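Subject: Re: [wells] Low flow at kitchen tap after softener swap

> We replaced the old softener with a Bindano unit in May.
> Since then the kitchen tap drops to a trickle when the
> washer fills. Pressure switch is stock. Is the new resin
> tank the bottleneck, or should I look at the pump?

Check the tank precharge before you touch the pump. Shut off power, drain the system, and read the air valve with a tire gauge. It should sit 2 psi below the cut-in setting. A low reading there will look a lot like a restriction downstream.

If precharge is good, put the softener in bypass and time a bucket at the kitchen tap with the washer filling. Repeat with the softener in service. A large difference points to the valve head or a fouled inlet screen. No difference means the trouble is upstream — most likely the sediment filter.

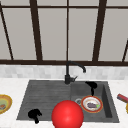

Kitchen layout: dark gray composite sink under the window.

On my own system (Ridari valve head, 100 ft of pipe from the well house) the screen was packed with grit after 767 gallons. I had skipped the flush after the plumbing work. Cleaning it brought the flow back.

One more item. Aerators catch the same grit, so unscrew the kitchen one before you do the bucket test — otherwise the numbers are no good. Please post both times and the cut-in and cut-out settings.

--
wells list, Skommont section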